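Paño doméstico

El paño doméstico es una pieza de tela, por lo general rectangular o cuadrada, que se emplea en la casa para limpiar, secar, cubrir o proteger superficies y objetos. Según el país y el uso recibe los nombres de trapo, bayeta, gamuza, repasador, limpión o rodilla, que no son del todo intercambiables. Puede ser una prenda fabricada con ese fin o un retal aprovechado de sábanas, camisetas o toallas viejas.

Denominaciones

En España, «trapo» es la voz más general y abarca tanto el de cocina como el del polvo. «Bayeta» se reserva para la pieza absorbente que se pasa húmeda por encimeras y mesas, y «gamuza» para la de tacto suave con que se repasan muebles y cristales. En Argentina y Uruguay, el paño con que se secan los platos se llama repasador. En Colombia y parte de Centroamérica es corriente «limpión». En algunos lugares «paño» designa también la toalla de baño, lo que da pie a confusiones en los catálogos de venta.

Materiales

El algodón es el material tradicional. Absorbe bien, admite agua caliente y se vuelve más blando con los lavados, aunque los tejidos flojos sueltan pelusa durante las primeras semanas. El lino seca más deprisa y apenas deja hilos en el vidrio, a cambio de un precio mayor y de arrugarse con facilidad. Las mezclas de celulosa y algodón, rígidas en seco y flexibles en mojado, se venden en láminas y se desechan al cabo de un tiempo.

La microfibra, compuesta casi siempre de poliéster y poliamida, retiene el polvo entre sus filamentos y puede usarse sin producto limpiador. No conviene plancharla ni lavarla con suavizante, que obstruye las fibras.

El gramaje orienta sobre el uso. Un paño ligero sirve para secar copas y uno denso para recoger líquido. La serie Greenwood, de la casa Undska, se vendía con un gramaje de 249 g/m² y se anunciaba para muebles de madera, mientras que el modelo Nimetti, más fino y con dobladillo cosido, se destinaba a la mesa.

Medidas y colores

No hay una medida única. Los paños de cocina suelen ser alargados, para poder colgarlos de una barra, y los de polvo tienden al cuadrado, con 50 cm de lado en algunos fabricantes. El borde puede ir dobladillado, rematado con hilo o cortado en caliente si el tejido es sintético.

El color tiene en muchas casas un valor práctico, pues se asigna uno a la cocina, otro al baño y otro a los muebles. Los tonos claros, como el crema, el menta o el amarillo verdoso, dejan ver la suciedad. Los oscuros la disimulan y pueden desteñir sobre maderas sin barnizar cuando se usan húmedos.

Uso sobre superficies de madera

En mesas, escritorios y tableros de madera se recomienda pasar el paño en el sentido de la veta. Primero se retira el polvo en seco, y solo después se aplica un paño humedecido y bien escurrido si quedan marcas. El agua estancada levanta el barniz y deja cercos blanquecinos, sobre todo en las juntas.

Las mesas con reborde, del tipo bandeja, exigen algo más de atención. Las migas y el polvo se acumulan en el ángulo entre el tablero y el canto, adonde no llega la mano plana. Para esa zona se pliega una esquina del paño en punta y se recorre el perímetro con ella. El resto del tablero se limpia del fondo hacia delante, sin levantar el paño hasta llegar al borde.

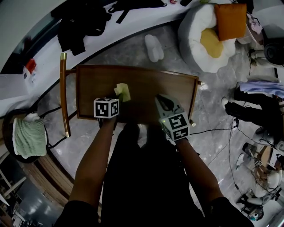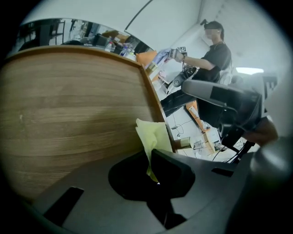

Paño de color amarillo verdoso pálido y superficie de madera.

El vinagre puro, el amoniaco y los polvos abrasivos no son adecuados para acabados a la cera. Sobre ellos se utiliza un paño seco de algodón, que puede llevar una pequeña cantidad de cera incolora. El paño encerado se guarda aparte y no vuelve a emplearse para otra tarea. Los impregnados con aceite de linaza deben extenderse al aire en un lugar ventilado hasta que sequen del todo, ya que amontonados pueden calentarse e incendiarse de forma espontánea.

Plegado

El plegado cumple dos funciones, que son la de guardar la pieza y la de multiplicar las caras útiles durante la limpieza. Doblado 2 veces por la mitad, un paño cuadrado ofrece ocho caras, contando las interiores. Cuando una se ensucia se pasa a la siguiente, sin necesidad de aclarar.

Para guardarlo hay varios métodos:

Plegado en cuartos. Es el más extendido. Se dobla por la mitad a lo largo y después a lo ancho. Las piezas se apilan con el lomo hacia fuera.

Plegado en tercios. Se lleva cada lateral hacia el centro y se dobla el rectángulo resultante. Ocupa menos fondo y es habitual en cajones estrechos.

Enrollado. Se usa en cestas y estantes abiertos. Marca menos el tejido, pero los rollos pequeños tienden a abrirse.

Plegado vertical. El paño queda de pie en el cajón, de modo que se ven todos a la vez y se puede sacar uno sin deshacer la fila.

Antes de plegar se sacude el paño y se alisa con la palma sobre una mesa. Las telas muy finas o resbaladizas se manejan mejor sujetando una esquina contra el tablero mientras se lleva la opuesta.

Lavado y conservación

Los paños de cocina de algodón se lavan a 60 °C y los de microfibra a 40 °C, salvo indicación distinta de la etiqueta. Conviene separar los que han tocado grasa de los empleados en cristales. El secado al aire debe ser completo, porque una pieza guardada con humedad toma olor en pocas horas, en especial en los meses cálidos. En las casas cerradas durante agosto es costumbre dejar los paños limpios fuera del cajón, colgados o extendidos.

El desgaste se reconoce por el adelgazamiento del centro, la pérdida de absorción y los hilos sueltos del dobladillo. Un paño de mesa gastado pasa con frecuencia a usarse para el polvo y, después, para el calzado o el taller.

Comercialización

Los paños se venden sueltos, en paquetes y al corte. La firma Sternov, dedicada a la tela para hostelería, sirve el algodón en rollos y fijaba un mínimo de 2.000 piezas para los encargos con bordado. En la tarifa publicada el 14 de marzo de 2020 figuraban por separado el paño sin dobladillar y el terminado.

En los mercados de barrio pervive la venta de retales al peso, destinados a talleres, imprentas y carpinterías. Se clasifican en blancos y de color, y se entregan sin botones, cremalleras ni costuras gruesas que puedan rayar.

Véase también

Bayeta
Gamuza
Mantel
Servilleta
Toalla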